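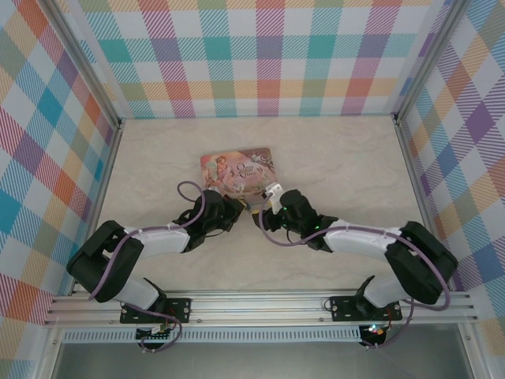

Re: [boxes-and-lids] Once Upon a Time case, what size sleeves?

List: boxes-and-lids, hosted by Owino
Thread: 3 messages, Thursday evening

Earlier message, quoted in full:

> Hello all,
>
> I have the pink Once Upon a Time case, the flat one with rounded corners. It came in a mixed lot from the Ullby flea market and I paid 30 for the lot. There was nothing inside and no paper with it.
>
> I want to keep postcards in it, standing on their long edge if the depth allows, flat if it doesn't. Can anyone who has the same lid say which sleeves fit? I bought Pitska sleeves for another box and they were too wide by the thickness of the seam.
>
> Also, is the brown corner with the scrollwork supposed to be at the upper right? I have seen a lid with a similar title where the whole border was pink, and I wonder if mine is a later one.
>
> Thanks in advance.

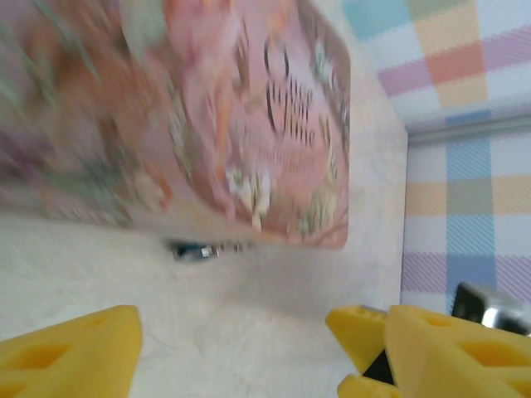 Lorna Pruitt

I have the same lid, so I can answer most of this.

The brown corner is at the upper right on mine too, with the pale curls on it. The little figures are on the left and the title is between the two, with the middle words much smaller than the rest. Lower down there are the whitish flowers. I haven't seen the version with the pink border. If you still have a link to it, please post it to the list.

On the postcards: lay them flat. Mine is too shallow for cards standing up, and the lid won't close over them. I keep mine flat in two stacks with a strip of card between the stacks.

On the sleeves: the Pitska ones didn't fit mine either. The rounded corners are the trouble. A square sleeve pushed up against the side will bend at the corner when the lid goes on. I switched to the Griltus soft sleeves, item 3055 in their list, and trimmed the open end. They come in packs of 199, so you may want to split a pack with someone.

My oldest card is from 1956 and I wouldn't put that one in without a sleeve. The newer ones I leave bare.

For cleaning the lid, use a dry cloth and go easy over the lettering. I used a damp one on a different printed lid and the dark parts went dull. A soft brush is enough for the rim.

If yours smells musty inside, leave it open on a shelf for a few days before you put any paper in. Mine took most of November.

Could you measure the inside of yours, short side, and post it? I want to know if the two are the same before I order more sleeves.

Lorna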